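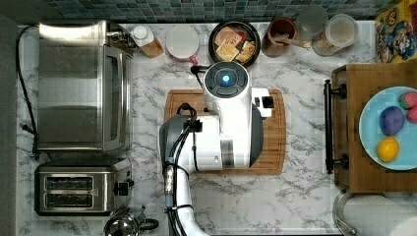
2024-03-14, kitchen bench

Gripper comparison, second set. Arm and controller unchanged from the first set. Skevurex two-finger on this morning, Kevby pads left in the drawer until we have a baseline. Overhead, side and wrist views all logging to the same clock. The Clonia controller dropped its session once at startup and came back after a power cycle. Log counter stood at 2,337 when I began, so anything lower belongs to the old set.

Task is the yellow mug and the mug tree on the bamboo board. Toaster, toaster oven and the rest of the bench gear stay put between runs so the planner sees the same clutter each time. Plate with the purple and yellow fruit stays on top of the drawer box. 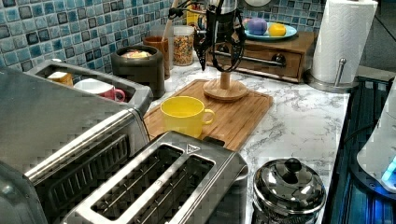 Approach angle matters more than I'd allowed for. Coming in steep keeps the cable loop clear of the post, but the fingertips then meet the handle at a poor angle. Set the tilt to 45 degrees and left it there for the rest of the morning. Slowed the last part of the descent as well. Force limit is still at 3 N, which I'd like to raise once the pads are on.

Hájek calibration redone before the next block, residual 453 microns. Worse than I want for the handle, fine for the base.

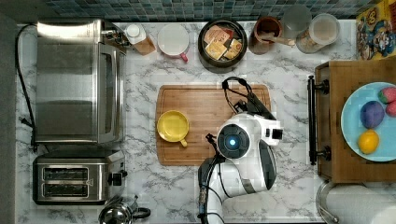 Overhead view loses part of the board whenever the wrist comes across it. The mug itself stays visible with the arm over the right half, so I've moved the waiting pose to that side. Side view is better for height and no good for rotation. For finger position near the board I'm going by the wrist view, exposure locked.

Round wooden piece next, one finger either side. Fingertip clearance over the board is the number to watch. Tips are narrow and I don't want them running in the groove.

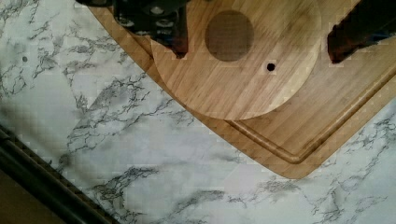

A note added to the shared log asks whether the 45 degree tilt was kept for the disc, and says a straight-down approach would make a fairer comparison once the Kevby pads go on. Fair point. I'll run both.

To do:
Fit Kevby pads, repeat mug block at same tilt
Tidy cable loop, shorter tie near the wrist
Check Clonia startup fault against firmware notes
Colour balance on wrist camera, before the June set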